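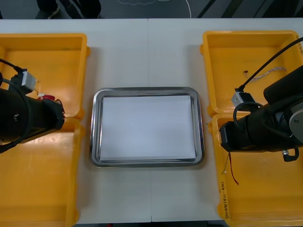
Lined steel tray between the crate pairs, April layout.

Bench Notes: Tray Liners and Crate Positions

Sorting stations at the Grokville workshop now share one table layout: a rectangular steel tray in the center, with two yellow crates end to end on each side. The layout was drawn up by Roos Van den Broek after the Muselmont site reported that its benches had drifted into several different arrangements, each with its own paper label scheme. Staff moving between the two sites should find the same positions at both.

The tray

The tray takes a single sheet of plain white paper, laid flat. The sheet should cover nearly the whole bed and leave a narrow border of metal on every side. Do not fold the edges up against the rim. A folded edge lifts when a part is slid across it, and small screws end up underneath.

Paper was chosen over the rubber mat used last year. Polished steel throws highlights under the overhead lights, and bare wire ends are hard to pick out against it. The mat solved the glare but held on to solder crumbs and had to be washed. A sheet of paper can be lifted out with the debris still on it and tipped into the scrap tin. Change it at the end of each shift, or sooner if it is torn or marked with flux. Liners are supplied by Coppens in packs of 80, kept on the shelf under the label printer. When a pack is down to its last 16 sheets, move the reorder card to the front.

The crates

Crates to the left of the tray are for incoming parts. Crates to the right are for parts that have been checked. Within each pair, the upper crate takes cable and lead assemblies and the lower crate takes everything else. Push the two crates of a pair together so that the ends touch. A gap between them is wide enough to swallow a connector.

Scuffs and darker patches on the crate floors are acceptable. Cracks in the rim are not, and a cracked crate should go back to stores the same day. Handwriting on the inner walls may stay where it is, but it has no standing as a label – the position on the table decides what goes in a crate. Horacio Valdebenito has asked that no new marker be added.

Loose leads

Short leads are the items most often left behind at clearing time, mainly the thin ones with a small dark connector at one end. They lie close to the crate wall and are easily missed from a standing position. Run a hand along all four walls before stacking a crate. Any lead without a tag goes in the Skustham drawer, where it is held for 12 weeks and then scrapped.

Table surface

Keep the white surface around the tray clear during sorting. Tools belong on the side rail. The seam between the two table panels collects dust and the occasional washer, and should be brushed out along its full length when the liner is changed. Use the soft brush, as the wire one scratches the panel edges.

Questions about the layout go to Roos before 9 in the morning or by note in the stores tray. Muselmont changes over once its crates have been delivered.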